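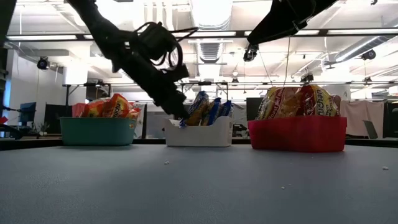
Khang Triệu on ferries, final cuts and the longest yawn in Canadian film

Khang Triệu's first feature, Clillico, is a thriller set on a car ferry that never leaves the dock. He calls it "an action picture for people who get seasick." The version I saw runs 100 minutes. The first assembly ran 146, and he speaks of the difference the way other people speak of an ex.

"There was a whole subplot about the vending machine," he says. "I loved it. My mother fell asleep in it."

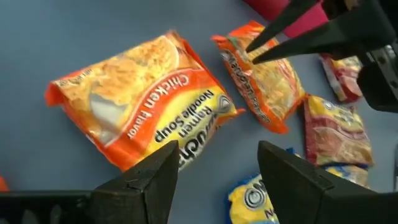
Triệu cut the film himself over a winter in Vusinley, in a rented room above a tire shop, with the heat set to whatever the tire shop felt like. The distributor, Tramex, phoned every morning at nine to ask whether the ferry might explode. Dinner was instant noodles, the chicken flavour in the orange and yellow wrapper, and he claims he can taste the broth whenever he watches the second act. "I'd put that on the poster," he says. The ferry doesn't explode, by the way, though a lifeboat gets some rough treatment.

The lead, a purser with a grudge, has 41 lines. Triệu offered to write more and was turned down.

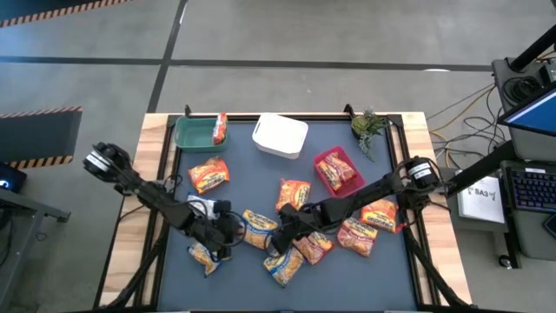 Why a ferry?

"Cheap to rent when it's broken. I had a submarine script first, and then I got a quote on a submarine."

He is less breezy about the ending, which leaves the purser on the car deck with the engine running and the credits coming up over her horn. Half the house clapped at the festival in November. The other half checked their phones for the parking rate.

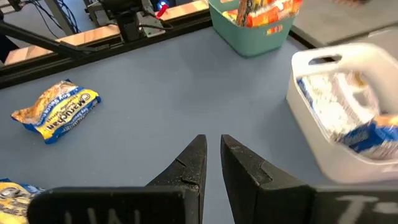 Ó Riain thinks the horn goes on far too long, and told him so in the lobby, adding that the first hour was "as good as anything with a boat in it." Triệu has kept the horn. He did trim it by a second for the theatrical release, and he'd like it back.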